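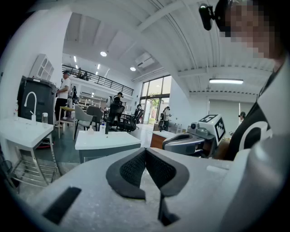 *Attachment 1: sink table w/ white faucet, wire rack under, wall cabinet on left*

**Ticket: sink table, drip onto wire rack + wobbly faucet**
Site: Tralodbridge, ground floor kitchen room
Opened by: Katalin Borbély
Assigned: Cleiton Lacerda
Priority: medium (was low, bumped by Inese)
Status: see bottom

**Reported**

Water on the floor under the sink table, mornings mostly. Comes down onto the wire rack, then spreads. Faucet also moves at the base if you swing it hard. Two problems or one, don't know. Table is the Evska one, faucet is Itell, bought separately so there's no single warranty for the pair. Great.

Katalin says no puddle at night, puddle by 8. Anything stored on the bottom rack gets wet. Please don't put paper towels back under there until this closes.

**13th June, first visit (Cleiton)**

- Dried everything. Pulled rack out, wiped it, dry paper on floor.
- Ran cold 10 min. Nothing.
- Ran hot 10 min. Nothing.
- Filled basin to the line, pulled plug. Nothing at the trap. One drop at the drain flange, might have been left over from wiping.
- Swung faucet left and right with water running. Drops on the paper! Back edge, directly under the faucet hole.
- So not the drain. Probably.

Base nut was finger loose. Tightened by hand only, didn't have the long basin wrench, it's in the other van. Rack back in, slid a tray under the faucet hole on the floor side.

**Next morning (Katalin)**

Tray had water in it. Less than before. Measured w/ the kitchen jug, bit under the 500 ml mark. Faucet not used since 6 pm, I shut it off myself and checked.

> Veronika: is the supply valve fully open or half? The old valve weeps at half.

> Katalin: no idea, which one is the supply valve

> Veronika: the one with the round handle behind the rack. Open it all the way then back a quarter turn

> Katalin: done. was maybe half open

**Second visit (Cleiton + Szabolcs)**

Brought the wrench. Took the faucet off completely, 20 min job, took an hour bc the left hose was cross threaded and didnt want to come off.

Found:
- Gasket under faucet base folded over on one side. That's the wobble, and the reason splash water goes down the hole.
- Cold hose washer flattened, split on the edge. That's the overnight water.
- Valve itself dry once fully open. Weeps again at half, Veronika was right.
- Bottom edge of the table swollen? Checked, no, just grime. Cleaned off.

Fixed:
- New washers both hoses
- New gasket, the thick kind from Sârbu, the thin one that ships with the faucet is what folded
- Nut tightened with wrench, snug, stop there. Do not crank it, top will crack
- Faucet doesn't move now

Not fixed:
- Supply valve. Needs water off for the whole floor. Leave it FULLY OPEN till then. Label hung on handle.

**Parts**

| part | qty | note |
|---|---|---|
| hose washer | 2 | van stock |
| base gasket, thick | 1 | Sârbu |
| supply valve | 1 | on order, not here yet |

**Inese's questions, answering here so it's in one place**

*Can we use the sink?* Yes.

*Can things go back on the rack?* Bottles and pans sure. Nothing cardboard for a week.

*Wasn't this same table leaking in May?* That was the drain flange, separate ticket, closed. Resealed then and still holding. I looked.

*Wall cabinet door rubbing?* Not this ticket. Open a new one pls, and say which door.

**Check log**

- Day 1 after: tray dry
- Day 2: tray dry
- Day 3: few drops, Katalin thinks from washing up, somebody sprayed the counter down and it ran off the back
- Day 4: dry. Paper on the floor dry too
- Day 5: dry, tray removed

**Status**

Leak part closed. Ticket stays open for the valve, Szabolcs to book the shutoff when it arrives, needs a morning before 9 and a heads up to everybody on the floor the day before. If water shows up on the rack before then, check the valve handle frist, someone may have turned it, then call Cleiton.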